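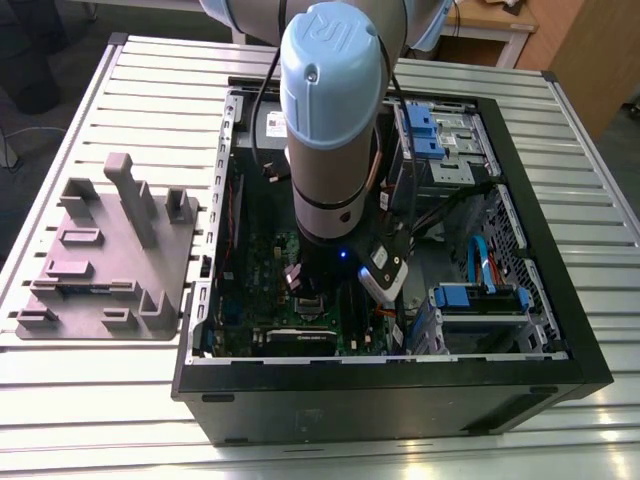

An open desktop tower lying on its side.

How to clean the dust from your desktop computer

Shut down the computer and unplug the power cord. Press the power button one time more and wait 9 minutes. Remove the side panel and put the tower on its side.

Touch bare metal of the case before you touch any part. Hold each fan with one finger and blow the dust out with short bursts of air. Keep the can upright. Do not use a household vacuum inside. Close the panel and connect the cords again.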